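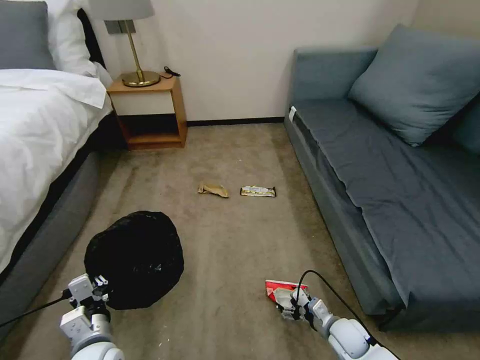 Publications / Field Reports / Open-Day Trials / Section 4

4. The open day

4.1 Setting and visitors

The demonstration ran in August at the Castellanos guest house in Tavumholm, one bedroom, doors open from mid-morning. Visitors came in small groups and stood in the hallway, looking in over the threshold. Some were hotel staff, some were students from Trornach, a few just walked in off the street. We had planned for 9 groups and got 11, so the last two sessions were short and we skipped the introduction.

The task was litter pickup with two arms. Wrappers on the carpet, one garbage bag, and the robot has to get the first into the second. No script for the order. Operator on a remote station in the next room (Karthik Nanayakkara for most sessions, Colette Masson for the rest), with the Grikitz controller running the grasp itself once the operator had chosen a target. We did not clear the furniture. Guest rooms are tight and we wanted the tightness in the results.

4.2 Why litter

Colleagues asked us for something prettier, folding towels etc. We stayed with litter for two reasons. Visitors understand it right away, no explaining. And thin wrappers on low-pile carpet are hard: the fingers have to get down to the floor without digging in, and there is very little edge to catch. Figure 4 shows the stage we got the most questions about. The right gripper has a red and white snack wrapper against the carpet, the left one is open in front of the black bag, and a candy bar wrapper and a crumpled paper one are still lying in the aisle between the bed and the sofa bed.

Figure 4. Two-arm pickup in the guest bedroom, right gripper on a wrapper, left gripper open at the bag.

4.3 What we saw

We logged 100 grasp attempts over the day. More than 20 needed a second try. Flat wrappers were the worst, crumpled ones much easier, same as in the lab. Most of the misses were a finger sliding over the top of the wrapper and pushing it along the carpet. Pressing harder helped a little, then it didn't, the arm would stall and the operator had to back off and start agian.

The bag was its own problem. A plastic bag sitting on the floor has no fixed opening, it sags when touched. The plan was left arm holds the rim, right arm drops. Worked fine early on. Later the bag had slumped toward the bed and Masson spent a good part of one session just finding the rim. A stiff bin would fix this but the cleaning staff use bags, so bags it was.

Cables: both grippers have an external cable, and on the low reaches we had to watch the slack. One session stopped for it. Re-routed over lunch.

4.4 Comments from the hallway

Not a formal survey, notes taken by hand. The hotel people wanted to know about speed and about what happens under the bed (nothing, the arms don't go there yet). Several asked if it could tell trash from a guest's belongings. It can't, the operator decides, and we said so each time. One housekeeper said she would pick up the big pieces herself and leave the robot the rest, wich is close to the split we propose in Section 6. Students mostly asked to drive it. Two got to, after the last session, attempts not counted in the 100.

4.5 Limits

One room, one carpet, one day. Two operators who know the system well. The watching crowd likely made both of them slower and more careful, we have no measure of that. Session length was not even, see above. Numbers in this section should be read as a record of the visit and not compared directly with the bench results in Section 5, where the floor was clean and the bag was clipped to a frame.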